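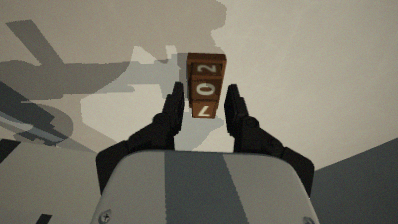 The woman who runs the toy library in Kevham doesn't want her name on the internet ("put my name up and I'll get parcels of old jigsaws from all over the country"), but she is very happy to talk, and once she starts she is hard to stop. I went to see her at ten in the morning, before the doors opened, and came away at lunchtime with a borrowed marble run under my arm.

Toy libraries work much as you'd expect. You join, you take things home, you bring them back. Kevham's lives in the old Finico shoe shop on the high street, and the shelves that once held school shoes now hold puzzles, train track, dressing-up clothes and building blocks. There are 1,000 items on the books.

"People come in and say, is this a shop? And I say no, you can just have it for a bit," she tells me. "You should see their faces! There was a little boy last week who made me say it twice."

She had the idea when her own two were small and the house was filling up. "I'd buy something, they'd love it for a fortnight, then it went under the bed. And my neighbour had exactly the same thing under her bed. It seemed daft." She started with a trestle table in a church hall, one morning a fortnight, and a notebook for who had what. The notebook is still there behind the counter, though the lending has since moved to a computer that she describes as "mostly friendly".

What goes out most? I had guessed the big plastic kitchens. She shakes her head.

"Blocks. Always blocks. A two-year-old wants to knock them over, a five-year-old wants to build a car park, and then the dad gets down on the floor and that's him gone for the afternoon. You can't wear that out. Well, you can wear the paint out."

Everything that comes back gets washed and checked, and that part takes longer than the lending. Loan periods are two weeks, with one renewal if there isn't a queue. Missing pieces are written on a card inside the lid so the next family knows what they're getting. She won't fine anyone for a lost bit. "It's toys. Things go down the back of sofas. I had a wooden giraffe come home after a year and a half, with a very sweet letter."

The hardest time, she says, was when the church hall closed for repairs and the whole collection had to go into a spare room at Clustell, the furniture workshop by the canal. They were only supposed to be there for 90 days. It went on a good deal longer, but the joiners got interested, and they still mend things for her now. A shape sorter was on the counter the morning I visited, back from them with a new lid, and she made me feel how well it fitted. It was lovely, I have to say.

She is hoping to open a second branch in Kanagaratnam House, the flats behind the station, where a lot of families have very little storage. The residents have offered her the old laundry room and she has already measured it up for shelves. "It's got a sink! Do you know what I'd have given for a sink?"

I asked whether children mind giving things back. She thought about it while she untangled a skipping rope.

"Some do, the first time. There are tears. Then they look up and see the shelves, and they've got to choose something else. By the third visit they're running in ahead of the pushchair."

The library is open mornings in term time, and joining is free for anyone who lives in Kevham. In October they'll be asking for outgrown board games, complete or nearly complete. No jigsaws, please.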